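[Heltcombe-house] Lamps for the upstairs room
Posted by Solange Desjardins, December, 4:12 p.m.
Last updated 5:48 p.m.

Hi all,

Answering Lorne's message from this morning, quoted here so it's in one place.

> From: Lorne Vachon
>
> Before we order anything for upstairs, can someone tell me whether
> the desk lamp is going to do for the round table or whether we need
> a floor lamp? Kirsten thinks the cord is a nuisance. I also don't
> know how many outlets we have left on that side. The budget line
> for lighting is $451 and I'd like to keep some of it for the
> stairwell.
>
> Lorne

I'd keep the desk lamp. It's the silver one with the round base and the domed shade, and it suits the table fine. The shade tilts, so whoever is reading can turn it to their side. If two people want it at once they can work it out.

Kirsten is right about the cord. It's black, it runs across the tabletop to the edge, and on a light table you notice it. It also takes up space where people want to put papers down. I would turn the base so the cord leaves by the shortest way and clip it under the table. I have a bag of adhesive clips at home, left over from doing the shelves at Belau, and can bring them.
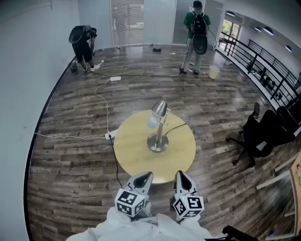
The outlets are a separate question. We've been getting by with white power strips on the floor, and the cables between them and the wall are where people walk. I'd like the strips moved back against the wall and the loose cable tied up. A flat cord cover comes in grey, which would go with the floorboards better than white. Trevor Poirier priced one at $48 for the length we need. Please don't plug one strip into another to gain distance. If a strip won't reach, tell me and I'll get a longer one.

On the floor lamp, Kendra and I looked at the Flititz model in the fall. It was nice enough, but the base was wide and the cord came out at floor level, so we'd have one more thing to step over. It was also most of Lorne's budget.

For bulbs, the plain white ones are fine. Kendra has a spare box in her office. Nothing over 60 watts in the desk lamp, please, whatever the box says it's equal to.

The small yellow waste bin can stay upstairs. Somebody asked about moving it down to the kitchen, but the kitchen already has one.

Lorne, if you're okay with the cord cover I'll order it tomorrow and send you the receipt.

Solange

2 replies | 0 shares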